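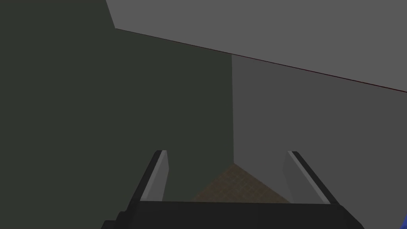 Rules for naming and keeping simulation recordings before sharing?

posted by balaskas_lab in Robots and Automation

Hello all. I am preparing 512 recorded runs from a simulated two-armed robot doing household tasks in a bedroom, and our partner Prarnex wants them "according to good practice". They did not say which practice. Must I keep the runs where the drawer was not opened? And is it fine to mix wrist views and head views in one folder? English is not my first language, so please excuse me if I use a wrong word.

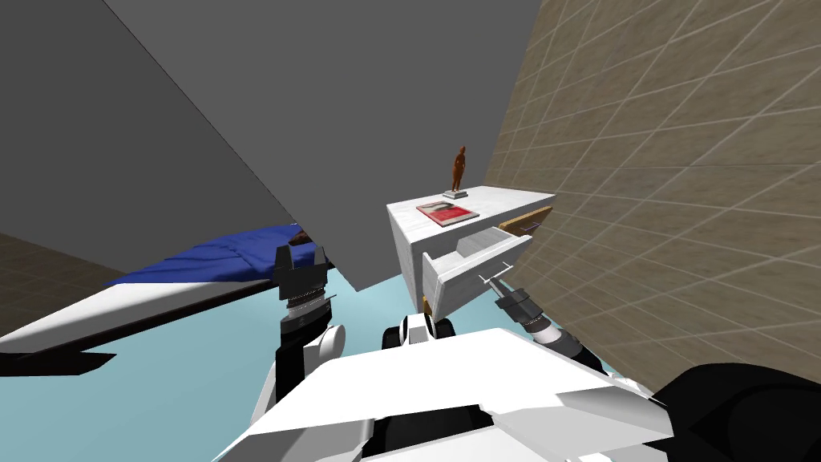 My second worry is the labels. At the moment each run has only the word "drawer" and a number. My colleague wants to write success or failure by looking at the last picture, but I am not sure this is a fair rule.

3 replies

Zodis
Keep the failed runs. Mark them clearly and put them in the same set, with the same fields. We once deleted 200 of them to save space and later had to record them again. For success, write the rule before you label, for example "drawer open past a set distance at the end of the run", and take the value from the simulator. A picture can hide a small gap, and two people will judge it differently.

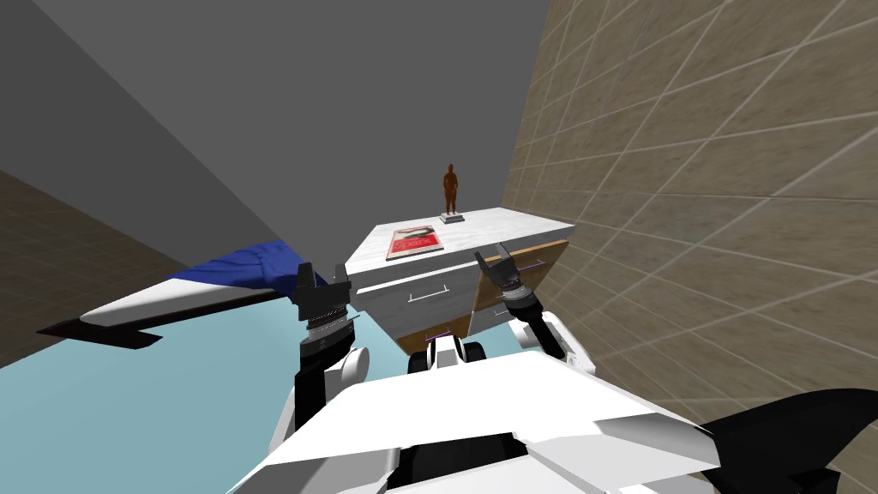

Views should be in separate folders with one shared run number and the same clock. Also write down the version of the simulator and the random seed. I would add which arm was used - this is often forgotten, and the receiver cannot always guess it.

Firer
just zip it and send, they will ask if something is missing

tin_kettle
I agree with Zodis mostly. One more point: please state in the readme that all of it is simulated. Our set had 1,726 runs and 2 of them were from the real arm by mistake, and the colour of the folder was the only difference. It took a whole afternoon in April to find them. For the safety standards you do not need to do anything at this stage, those are for the real machine, but ask Prarnex in writing if they plan to run it on one.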